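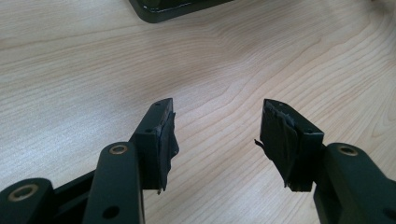 Looking After an Oiled Wood Table

An oiled table needs more attention than a varnished one, but the work is simple and most of it can be done with things already in the kitchen.

Daily cleaning
Wipe with a cloth wrung out in warm water and dry with a second cloth. Go with the grain. A few drops of dish soap are fine for grease. Keep spray cleaners with bleach or ammonia off the wood, and don't use the green side of a sponge.

Water rings
A white ring is moisture caught in the finish. Leave it overnight first, as many fade by themselves. If it is still there, lay a dry cotton dish towel over it and press with a warm iron, no steam, for 20 seconds at a time. Lift and check between presses.

A black ring has gone into the wood and is usually a reaction with iron, often from a wet can or a cast iron pan. Sanding may take it out. If it doesn't, oxalic acid wood bleach will, but wear gloves and read the package.

Dents
Small dents come up with steam. Put a damp cloth over the dent and touch it with the tip of a hot iron. This works on crushed fibers only – a cut or gouge will stay where it is.

Re-oiling
Drip some water on the surface. If it soaks in instead of beading, the table is due. I do ours every March and again in the fall.

1. Clear the table, wash it and let it dry overnight.
2. Sand lightly by hand with the grain. Use 100 grit only on rough or stained patches, then 220 over the whole top.
3. Vacuum, then wipe with a barely damp cloth.
4. Spread a thin coat of oil with a lint-free rag.
5. Wait as long as the can says, then wipe off everything that hasn't soaked in. Oil left standing turns sticky.
6. Let it cure before putting anything hot or wet on it.

Oily rags can catch fire on their own. Spread them flat outdoors to dry, or put them in a metal can of water with a lid. Never leave them in a pile.

Idun Kvam wrote in to ask about olive oil. It never hardens and can go rancid, so keep it for salad. Tung oil or boiled linseed oil will both do the job – linseed yellows more on pale wood.

Updated 10 April 2023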